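Rakusau Folding Station, Enclosed Tabletop Model

Supplied by Cellon. Towels, cloths and trays are sold separately unless noted.

Overview

The Rakusau is a bench-height station for folding small textiles: hand towels, face cloths, napkins and cleaning cloths. It consists of a flat tabletop, a wall set and a rail kit. The walls keep drafts and stray lint off the work and give a plain background against which cloth edges are easy to see. The station ships flat and is assembled with the hex key in the hardware bag.

Wall panels

Panels are off-white and smooth, with fine vertical streaks in the surface. The finish is faintly glossy and will show some variation in brightness depending on where the room lights are placed. Position overhead lighting toward the front of the station if even illumination of the back wall is required.

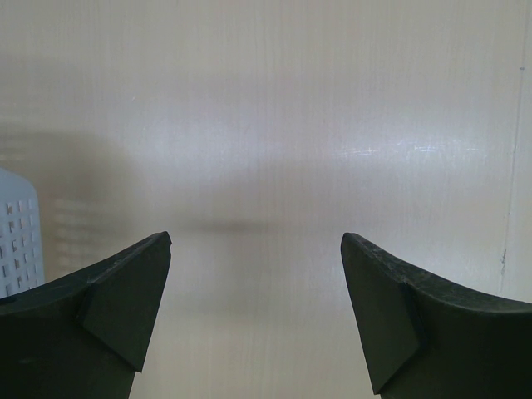

Wall panel surface, off-white finish.

Panels wipe clean with a damp microfiber cloth and mild dish soap. Do not use abrasive pads, acetone or citrus-based degreasers. Scratches can't be polished out. Replacement panels are ordered individually by position (left, back, right). The left and right panels are not interchangeable.

Panel fit should be checked after the first month of use. If a panel rattles, loosen the retaining screws at that side, press the panel into the channel and retighten from the bottom up.

Tabletop and rail

The tabletop is light tan wood. A thin aluminum rail runs along the back edge, with similar metal framing at the left and right edges of the work surface. A black panel and rails run along the front ledge. Cloth passes freely over the front edge and does not catch on hardware if the fasteners are seated flush.

Rated static load on the tabletop is 19 kg, evenly distributed. Do not sit, lean or stand on the station. Do not place irons or steamers directly on the wood. If pressing is part of the process, carry it out on a separate board and return the item after it has cooled.

The tabletop may be used bare or with a white liner sheet. The liner is recommended for dark textiles and for any process where loose fibers must be found and removed. It lies flat under its own weight and needs no adhesive. Roll it for storage; folding leaves a permanent crease.

Compatible textiles

The station is sized for items that fold to a square and remain fully on the tabletop at every step. Medium-pile terry gives the most repeatable result. Very thin weaves slide on bare wood and should be run on the liner. Items with sewn-in labels should be laid with the label at the same corner each time, so that a finished stack can be checked at a glance.

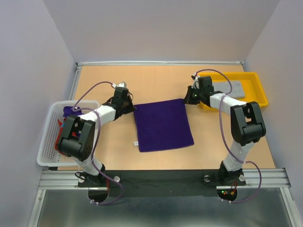 Fold sequence is up to the user. The Dutar fold card included in the box gives two patterns: a plain quarter fold and a three-panel fold for longer towels. In both, the first crease should be pressed from the center outward. Working from one end to the other pushes slack into the last corner and produces a lobe that has to be pulled out by hand. Where several layers overlap, flatten the lowest layer before bringing the next one across.

Fresh towels should be washed once, without softener, before use on the station. Softener residue transfers to the tabletop and makes the wood slick over time. Clean residue with a cloth dampened in warm water, then dry the surface right away.

Colored towels may bleed during the first few washes. The liner will take up dye if a damp towel is left on it overnight. Stains of this kind are not covered under warranty.

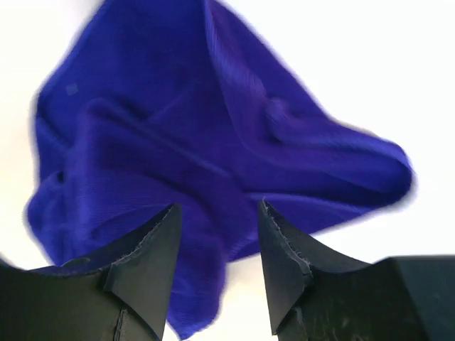 Can the liner be cut down to cover only part of the tabletop?
It can be cut with a utility knife and a straightedge. Cut from the back side and round off the corners, or they will lift and snag terry loops. A cut liner can't be returned.

Box contents

Tabletop, wall set, rail and edge framing, hardware bag with hex key, Dutar fold card, assembly sheet. The liner is packed separately under part number 675 and may arrive in its own tube.

Accessories

Masilela plastic basket for unfolded items. Fits inside the wall set, toward the left or right side.
Liner sheet, white, part 675.
Replacement panel, left, back or right.
Replacement rail, with end caps.

Ordering and lead time

Standard lead time is 11 business days from payment. Orders placed in August ship in September because of the annual stock count. Freight damage must be reported before assembly, with the carton kept. For part fit, discontinued finishes and orders of more than one station, contact Salvador Veloso at the Cellon parts desk and include the serial number from the underside of the tabletop.

Warranty is 3 years on the rail and framing and one year on panels and tabletop. Liners are a consumable item.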